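搜索 请输入关键词 热门搜索 高级搜索

长柄与短柄：公共建筑清洁用具的一段变迁

在多数公共建筑的年度预算中，清洁用具所占份额极小，往往与灯泡、门锁、纸张一并列入杂项。然而，一座图书馆、一所医院或一幢办公楼能否维持日常运转，与这些用具的选择有着直接关系。本刊走访了伊肯（Iken）市的三处公共机构，并查阅市立档案馆所藏的采购记录，试图梳理长柄簸箕、地板刷与拖把在过去数十年间的更替过程。

市立档案馆现存的采购簿共237册，其中涉及清洁物资的条目大多十分简略，仅记品名、数量与供货商。研究员卡廷卡·多布雷（Catinca Dobre）自2016年起整理这批材料。她指出，早期条目中的簸箕几乎全部为短柄铁制品，由本地铁匠铺按件供应，使用者须屈膝或弯腰作业；长柄制品最初只见于剧院和火车站，用途限于在人流之中拾取票根与纸屑。

“采购簿很少说明更换的理由，”多布雷表示，“但是从维修支出可以看出，管理者关心的首先是用具能用多久，使用者的身体状况进入考虑范围要晚得多。”

材质的变化

铁制簸箕坚固，却容易锈蚀，边缘变形后会划伤木地板。塑料制品进入市场后，市属学校率先试用，继而推广至诊所与行政办公楼。档案中一份续购申请记载，某校一次订购塑料簸箕319件，申请人在备注栏中写明，希望颜色统一，以便与厨房用具相区别。此后，以颜色划分使用区域的做法逐渐固定下来，并写入各机构的内部规程。

木柄的保留则出于另一层考虑。金属管柄分量较轻，但在冬季无采暖的门厅和楼梯间使用时，手感冰冷；木柄开裂后可以单独更换，不必废弃整件用具。供货商维托拉（Vītola）至今仍将木柄列为独立商品，按长度分档销售。该公司产品主管德怀特·梅尔尼克（Dwight Melnyk）介绍，公共机构的订单中，单独购买柄材的比例高于家庭用户，原因在于前者设有固定的维修人员，后者通常倾向于整件换新。
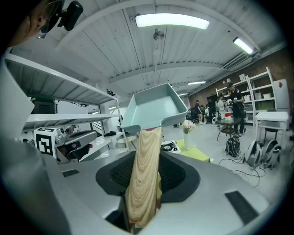 使用者的意见

长期以来，清洁人员很少参与采购决定。伊肯市立图书馆于2018年调整了有关程序，规定凡单次采购超过1,000件的清洁物资，须先由实际使用者试用，并提交书面意见。试用期为一个月，意见表由各楼层分别填写，汇总后交后勤部门存档。

首批意见表所反映的问题相当具体。有人提出柄长固定不便，身高不同的员工共用一件用具时，总有一方需要迁就；有人反映簸箕前缘过厚，细尘难以收入，须反复清扫；还有人建议在柄端增设挂孔，以免用具倒放在储物间地面。图书馆据此修改了技术要求，将前缘厚度和柄长列为必备指标，挂孔列为优先指标。

贡多夫（Gundov）区医院的情况有所不同。医院对污染区与清洁区的划分较严，用具不得跨区流动，因此更看重表面是否便于消毒，对木柄持保留态度。院方目前在病区使用一体成型的塑料制品，木柄用具仅限庭院和仓库。后勤负责人认为，两类用具各有适用范围，不宜以统一标准取代。

维修与存放

采购之外，存放条件同样影响用具寿命。约尔比（Jorby）中学在今年1月的内部检查中发现，刷毛变形的主要原因是刷头长期着地受压。学校随后在每层储物间加装挂架，并要求每日作业结束后将用具清洗、沥干、悬挂。木柄每学期以砂纸打磨一次，涂一层亚麻籽油，晾置后方可使用。柄与簸箕的连接处每月检查一次，松动者送修。

梅尔尼克认为，此类保养在多数机构尚未形成制度。他所在的公司随货附有保养说明，但说明书在入库时往往与包装一同丢弃。公司目前正考虑将主要内容直接印在柄身标签上。

多布雷的整理工作预计仍将持续。采购簿之外，档案馆还藏有一批尚未编目的清洁人员值班记录，其中零星可见对用具的评语。一则写于冬季的记录称，新到的长柄簸箕“好用，但楼梯转角处施展不开”。她计划将这批记录与采购簿逐条对照，所得目录完成后将存放于档案馆二楼阅览室，供公众查阅。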